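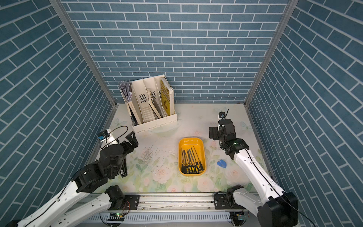

Fig. 1. Two-arm cell with the tools in the yellow tray.

jivex-openday
Filed under: Robotics / Datasets
Reading time: 3 min

Recordings from the open day at the Graltstead workshop. The demo task was tray handling of slim hand tools with black-and-yellow handles. Both arms share one rail. The file organizer at the back is not a task object and should be treated as an obstacle.

Contents
- 700 episodes, teleoperated
- fixed view plus wrist views
- joint states and gripper commands for both arms
- operator ID (visitor or staff)

Fig. 2 has tools on the mat as well as in the tray.

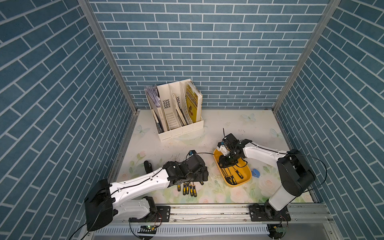

Nayeli Carhuamaca asked whether visitor episodes could be split out, as their grasps are slower and would skew any timing baseline. Filter on operator_id; staff IDs start with 4.

Episodes may start or end with tools in either place, so do not infer success from the last image alone. Use the outcome field.

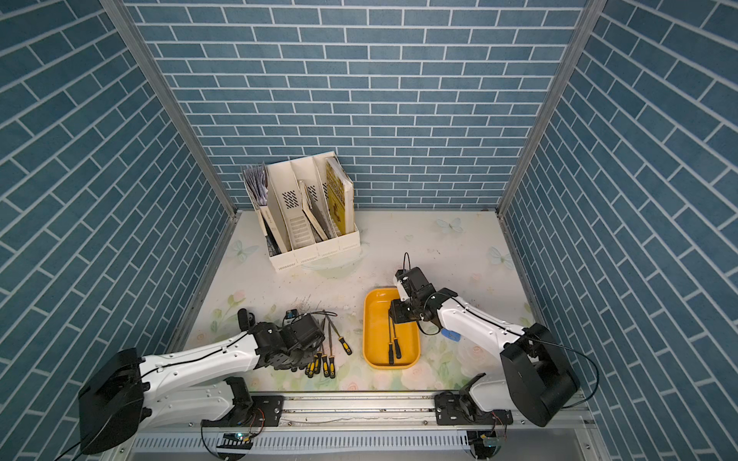 Known issues

Specks and smudges on the mat were left in. Segmentation by brightness picks them up as small objects. Overlapping handles are labeled as one region in the fixed view. The wrist view separates some of them, but the gripper fingers cover part of the image.

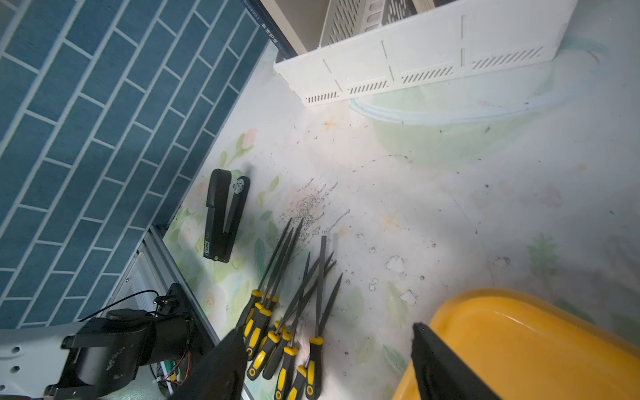
Posted by Tiina Koskela, Sep 30, 2018

Wrist calibration is in calib/wrist.yaml. Session 6 has its own file; do not mix them. Label corrections go to Lino Sanna, with the episode number in the subject line.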